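Sorting out the plastic bowls

March 2019

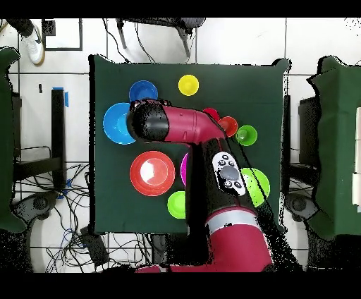
I have been meaning to get rid of some bowls since October. They are the cheap plastic sort that come in a stack, and over the years we have bought two lots, plus odd ones from the market and a few that were left behind after parties. They live in the cupboard beside the sink and fall out when you open the door. Spread over the square table on the dark green cloth they took up most of the top, and I could finally see what we had. The reds and greens have done well for themselves. The yellow one is on its own, and so is the deep blue.

The first lot was from Sirnier, the shop by the bus station that closed. I bought them for a birthday tea when Aidan was small and they were only meant to last the afternoon. The second lot was Lollura, ordered from a catalogue, and they came with lids that never fitted. The lids went years ago. I don't miss them.

My rule for clearing out a cupboard is that everything comes out before anything goes back. If I try to do it with my head inside the cupboard I move three things to the left and call it finished. So out it all came, and I wiped the shelf down with hot water and a drop of washing-up liquid, dried it and put down new liner. The old liner had a ring on it where a bottle of soy sauce leaked. That had been there since we moved in, which was 2000, or it might have been put there by us the week after.

Then the bowls. I washed the lot, even the ones I was fairly sure would be leaving. I run a thumbnail round the inside, and if it catches on a crack or a rough patch the bowl doesn't go back in the kitchen. Scratches I can live with. A smell I can't. Plastic holds on to onion and curry, and I have tried bicarbonate of soda, lemon juice and leaving them on the windowsill in the sun. The sun works best but it takes days and makes the kitchen look like a jumble sale.

The large light blue one is staying. It is the best size for salad and for soaking beans, and it is the only one I would go out and replace. The yellow stays as well, for beating eggs. I have used it for that so long that I look for it without thinking. The small bright green one is for the peg bag, or rather it is the peg bag, now that the real one has split.

After that it got harder. Aidan Kinsella rang while I was in the middle of it and I asked whether he wanted any for his flat. He said he had two bowls and there was one of him. He did ask about the magenta one, which he had for his cereal until he was 7, and so that has been put aside for him to collect. I don't expect him to collect it.

The limes I kept for the garden. They will do for picking beans into and for carrying seed potatoes about. One of the reds has gone under the radiator in the back bedroom, where the valve drips. The rest are in a bag by the front door for the charity shop, if they take plastic. The one on the corner didn't last time, but the one next to Vadel the dry cleaner's usually does.

The cupboard door shuts now. I have put the mixing bowls and the colander in the front, with the light blue one on top and the yellow inside it. There was room left over for the steamer, which has been living on the fridge. I will do the saucepan drawer next, but that needs a new runner first, and I have to find out what size it takes.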